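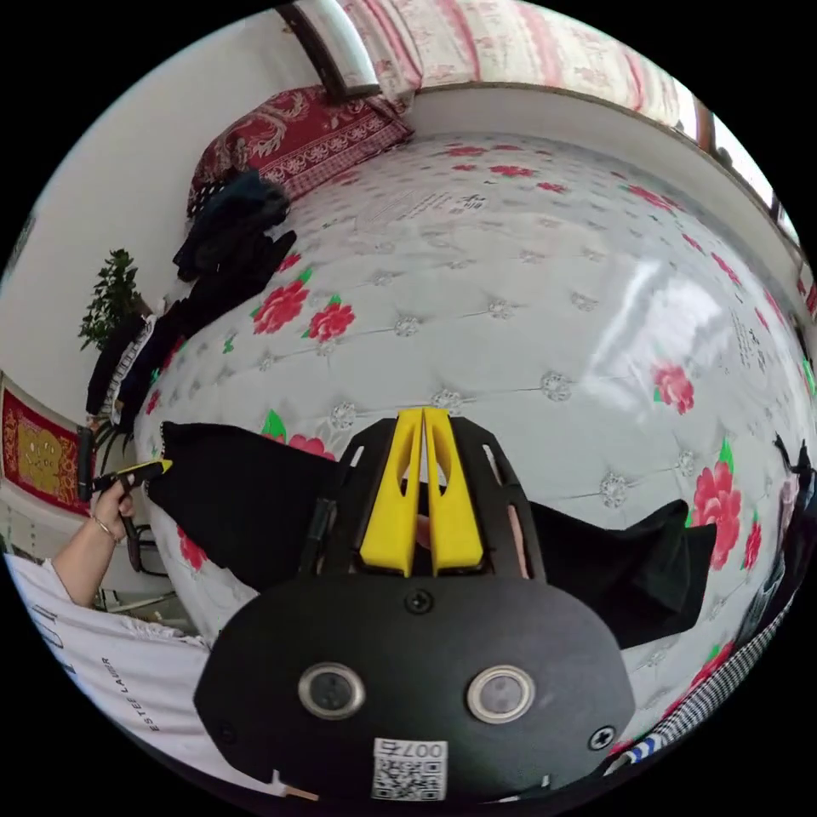 Inicio Entrevistas Buenas prácticas Agenda Quiénes somos

Lo primero que me enseña Natsumi Mizuno es un cuaderno lleno de tachones. Son las normas de recogida de datos de Drunis, versión 12, y me confiesa riéndose que las once anteriores también las escribió ella. «La primera tenía dos páginas y decía cosas como "trabajar con cuidado". ¿Y eso qué quiere decir? Cada uno entendía lo suyo».

Llevaba meses queriendo hablar con ella. En Drunis preparan demostraciones de tareas domésticas con pinzas de mano – doblar ropa, hacer camas, recoger una mesa – y casi todo se graba en casas particulares. Yo venía con mis preguntas sobre seguridad de máquinas, muy de manual, y me las desmontó enseguida. «Las normas de taller te sirven para el taller», me dice. «En un dormitorio entras en la vida de alguien. Hay fotos, hay recetas médicas en la mesilla, hay cartas del banco. Mi primera regla es que la persona de la casa recorre la habitación antes que nosotros y decide qué se queda».

¿Y si después se arrepiente? Puede pedir que se borre una sesión entera y no tiene que dar motivos. Natsumi insistió mucho en esto con Sembiring, la empresa que les guarda los archivos, y me cuenta que la negociación fue «larguita». Al final lo consiguió: el borrado se confirma por escrito y alcanza también a las copias.

Le pregunto por la ropa, que es lo que más trabajan. Se le ilumina la cara (¡a mí nunca me ha pasado hablando de ropa!). «La gente quiere ordenar antes de empezar, y yo les pido que no. Un montón de ropa oscura, con las prendas enredadas, es difícil, y si lo quitas estás entrenando para una casa que no existe». En cambio, sí exige que cada pinza lleve su número, que las lentes se limpien al empezar y que se anote quién la manejó.

Las sesiones duran 20 minutos como máximo y luego se descansa. En Erolcombe, donde hicieron el piloto, había quien aguantaba una hora y presumía de ello. «Se notaba en la muñeca y se notaba en los datos. Ahora paramos todos, también los cabezotas». De aquel piloto salieron unas 200 sesiones, y descartaron bastantes por falta de consentimiento de algún conviviente. Le dolió, pero lo volvería a hacer.

Antes de irme le saco el tema de la guía Wornum, que muchos equipos pequeños copian tal cual. Tuerce un poco el gesto. «Está bien para empezar. Lo que le falta es un apartado sobre los errores: si se te cae una prenda, ¿cortas o sigues? Nosotros seguimos y lo marcamos». La versión 13 la tendrá lista en abril, dice, y ya lleva tachones.

Contacto | Aviso legal | Volver arriba
Última actualización: marzo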